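October
By Tess Oyelaran
Filed under: Opinion / Workshop & Automation

Everyone wants to talk about the arm, or the software. I want to talk about the pads! I look after a pair of hand-held grippers from Sturkley, and my favourite part of the week is Wednesday at 10, when I sit down with a hex key and a rag and go over the jaws.

Pads wear at the tip first, then the ribs round over and a slippery packet starts to creep. Swap both together, never one – mismatched grip is a misery to diagnose. Then the pivots: snug, no side play, still moving freely.
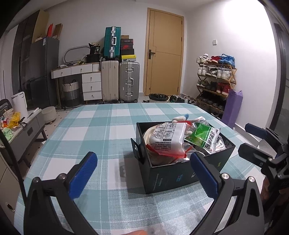

Blue ribbed pads and a full box on the checked cloth.

I'd also argue for testing on messy, crinkly, ordinary stuff. A neat foam cube will flatter any gripper. Plastic film won't, and neither will something soft and rounded.

My log has 68 entries now, most of them dull, and I love it. Four are about cable strain, three about one stubborn screw. Give the fingertips their half-hour and the colour of your whole week improves.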